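Cómo cuidar una tabla de bambú sin comprar medio catálogo

Cada pocos meses alguien descubre un aceite milagroso para tablas de cocina. El último que me recomendaron, de la marca Farkico, prometía "nutrir la fibra desde dentro". El bambú cortado no se nutre de nada. Lo que necesita es no pasarse la noche en remojo, y poco más.

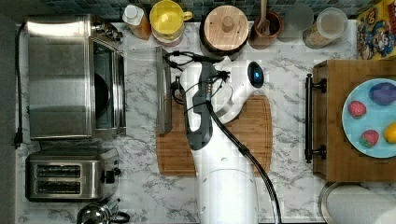
Dicho esto, algo de aceite sí conviene. Sirve el mineral de uso alimentario, el de farmacia, sin perfume. El de oliva no lo recomiendo, por mucho que insistan en los foros: con el tiempo se enrancia y huele.

Paso 1. Lavar
Agua templada, una gota de jabón y estropajo suave, por las dos caras. Nada de lavavajillas. En Tsao venden una tabla "apta para máquina" y la mía se abrió en noviembre, con ocho lavados encima.

Paso 2. Secar
De canto y al aire, hasta el día siguiente. Si la apoyas plana, la cara de abajo tarda mucho más y la tabla acaba bailando.

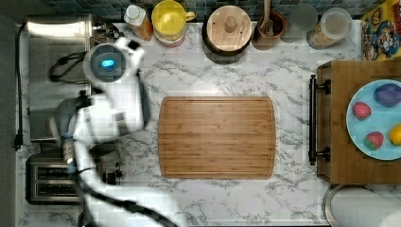
Paso 3. Lijar (solo si hace falta)
Grano 240 o parecido, siempre en el sentido de la veta. Hay quien sube hasta 1.000. Yo lo probé una vez y no noté diferencia, salvo en el brazo.

Paso 4. Aceitar
Una cucharada, un trapo de algodón y paciencia. Se deja reposar unas horas y se retira lo que sobre.

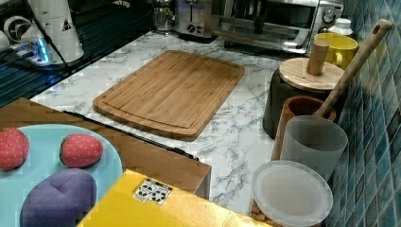
El sitio donde se acumula el aceite es siempre el mismo, y casi ningún tutorial lo menciona. Si tu tabla lleva una ranura para jugos por dentro del borde, como la de bambú de la foto, repásala con una esquina del trapo - si no, queda pegajosa y atrapa migas. Con la cera pasa igual, o peor.

¿Cada cuánto? Datitz dice en su folleto que cada 42 días. No sé de dónde sale ese número. Yo la aceito cuando la veo mate y reseca.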